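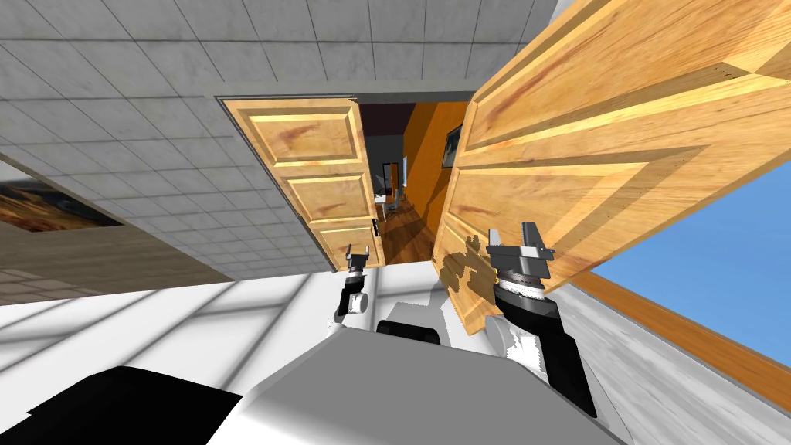
Clamstead publishes first results of household chore study

The Clamstead Institute for Applied Automation has released the first results of its study on whether two-armed mobile robots can carry out ordinary household work without help. The study, known as Drolturow, is conducted entirely in simulated homes at this stage. It finds that the robot model under test can do several short tasks to a useful standard, but that it is not ready to be left alone with a full set of chores.

The result likely to draw the most attention concerns doors. In 3,000 simulated attempts to open an interior door, pass through it and close it again, the robot completed all three steps without a fault 489 times, or in fewer than one attempt in six. Opening the door was the least difficult step. Most of the failed attempts were recorded after the door was already open.

"A person carrying laundry from one room to another does not think of the door as part of the job," said Jonatan Solheim, who directs the Drolturow study. "For the machine it is a job of its own, and on our present figures it is the one that decides whether the rest gets done."

The study covers 11 chores selected from a longer list drawn up last year. They include opening and closing doors, clearing a table, loading a dishwasher, folding towels, wiping a counter, putting away groceries, emptying a wastebasket and making a bed. Each chore is attempted in four simulated home layouts, with furniture, lighting and surface finishes varied from one set of attempts to the next. Paneled wooden doors were chosen for the first round of door work. Flat doors, glazed doors and sliding doors will follow.

The simulation software is supplied by Stinerov, which also provided the model of the robot and its grippers. Under the terms of the agreement, the Institute sets the tasks, keeps the records and decides what is published. Stinerov receives the results at the same time as the public.

How the work is judged

Each attempt is scored against a written standard prepared before testing began. The standard was drafted by Nadja Gisler, who trained housekeeping staff for residential care homes before joining the Institute, and it follows the order in which a supervisor would normally inspect a room. An attempt counts as complete only when the chore is finished, nothing has been struck or dropped, and the robot has returned to a position from which it could begin another task.

That last condition has proved demanding. In a number of attempts the robot opened the door correctly and then came to rest with a gripper so close to the door that neither could be moved without contact. Under the standard, such an attempt is marked as a failure even if no contact takes place.

"I was asked several times whether that rule was too strict," said Ms. Gisler. "I do not believe it is. If a new member of staff opened a door and then could not get out from behind it, I would not sign off the room."

The standard also distinguishes between marks and damage. A gripper finger that touches a panel lightly is noted and does not end the attempt. A finger that presses against the edge of a door while the door is moving does end it. In a real home, that kind of contact could split a molding or pull a hinge out of line, and the cost of the repair would soon pass the value of the work. 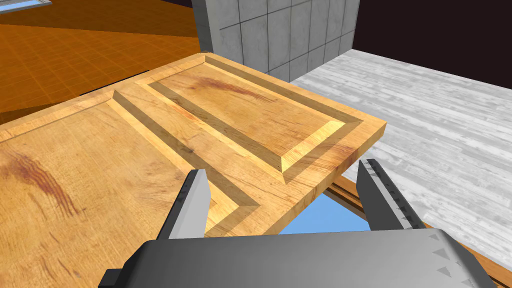

Position has turned out to matter more than grip. The two-finger grippers used in the study are well suited to handles and to flat objects of moderate thickness, and they give little trouble once they are in the right place. Getting them there is harder. A door swings toward or away from the robot on a fixed path, and the robot must move its base and both arms so that none of them lies on that path. The software does this well when there is open floor on every side and poorly when there is a wall or a second door nearby.

The view available to the robot is a further difficulty. A door that opens toward the robot can fill most of what its cameras take in, and the handle, the floor and the opening may all be hidden at the same moment. The present software then continues on its last estimate of where things were. Researchers intend to test a version that stops and moves back to look again. It will be slower, and Mr. Solheim said that he would accept the delay.

Results for other chores

Clearing a table and wiping a counter produced the best results in the first round. Both take place in one room, on a level surface, with the robot standing still for much of the time. The report describes them as "suitable for supervised use" and recommends that they be the first to be tried on physical equipment.

Towel folding is rated lower. The robot folds a towel acceptably when it is laid out flat beforehand, but seldom when it is taken from a pile, and the report notes that a householder who must first lay out each towel has already done the larger share of the work. Bed making was attempted in a reduced form, with a single cover and no pillows, and is not scored in this round.

Putting away groceries gave mixed results. Boxes and cans were handled reliably. Soft packages were often set down on their sides, and cabinet doors raised many of the same problems as room doors on a smaller scale. The authors suggest that cabinet and room doors be treated as one subject in future rounds.

The report does not give an overall score. Ms. Gisler had advised against one, on the grounds that a good average would hide the chores that cannot be done at all. Readers are instead given a separate page for each chore, with the standard printed in full, the most frequent causes of failure, and a short statement of what a person in the home would still have to do.

Limits of the findings

The Institute asks that the figures be read with care. Simulation permits a very large number of attempts at low cost and with no risk to people or property, but it simplifies many things that affect housework. Simulated hinges do not stick. Floors are clean, rugs stay where they are placed, and there are no children, pets or visitors. A result obtained in simulation should be taken as a guide to what is worth trying next - it is not a prediction of how a machine would behave in an occupied house.

Nor does the study compare the robot with human workers. An earlier draft included a table of working times for trained housekeeping staff, and this was removed after reviewers pointed out that the two sets of conditions were too different. Staff working times may be collected in the test house at Rutherford, where the robot and a person could be given the same rooms.

The Rutherford test house is a furnished single-story building maintained by the Institute for equipment trials. Preparation for physical testing begins there in March, starting with a survey of the doors, thresholds and floor coverings so that the simulated layouts can be adjusted to match. No date has been set for the first trial with a robot. The Institute will require an operator with a stop control to be present in the room throughout.

Guidance for care providers and employers

Several operators of care homes and serviced apartments have written to the Institute to ask whether they should plan for household robots in their budgets. The position of the Institute is that the evidence does not yet support a purchase for general household work. Providers with a single repeated task at a fixed location, such as wiping down tables in a dining room, may wish to follow the next round of results.

Providers planning a renovation are advised not to alter doorways or remove doors on the basis of the present findings. Fire doors in particular must remain in place and in working order. The study team would, however, be glad to receive floor plans from buildings already scheduled for work, with the names of residents and staff removed, so that a wider range of layouts can be considered.

"We have a fair idea now of which chores to drop and which to pursue," Mr. Solheim said. "Doors we cannot drop. There is one in front of nearly everything else on the list."

Copies of the report may be requested in writing from the publications desk at Clamstead. The scoring standard is available as a separate document and may be reproduced without charge for teaching and training purposes.

Related items
Drolturow study: list of chores and scoring standard
Rutherford test house: notice of preparation work
Agreement with Stinerov on simulation software
Call for floor plans from care homes and serviced apartments
Training notes for housekeeping supervisors, revised edition

Last updated: 27 February 2025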